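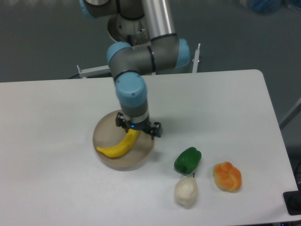 According to a comment Clerkar left under the last part of this series, grasp scores are all you need and the pre-grasp check is wasted cycles. I used to believe that. Then I read my own logs.

Part 2: checking a grasp before you close on it

You need a calibrated head camera, a planner that returns candidate poses, and Setum or any other detector that hands you masks. Boxes won't do. A box around a banana lying diagonally in a round dish is mostly dish.

Step 1. Turn off the score threshold. The default was 78 in my install, and I can't find a word in the docs on where it came from. Log every candidate instead.

Step 2. Project both fingertips into the camera image at the planned closing pose. If either tip lands on a mask that isn't the target or the table, reject the candidate. The raised rim of a dish counts as an obstacle — Setum likes to merge it with the table, so check that mask by eye.

Step 3. Stop the arm at a hover pose with the gripper open and run detection again. The wrist hides part of the table from the head camera, and masks from before the move may be all you have for whatever is under it. Keep both sets.
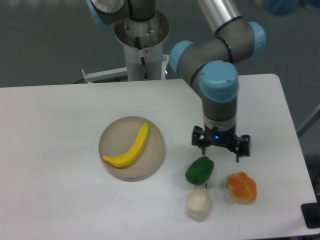
Can I skip the second detection if nothing on the table has moved?
You can, but then you're trusting the first result to tell you nothing has moved, and that's the result you're trying to check.

Step 4. Compare the two target masks only where both views are clear. I reject if the centers differ by more than 40 pixels. That number is mine, tuned on one table, so don't copy it blindly.

Step 5. Replay 1,000 logged candidates offline before you let the check gate real motion. Sort the rejects by reason. If nearly all of them come from step 2, suspect your calibration first.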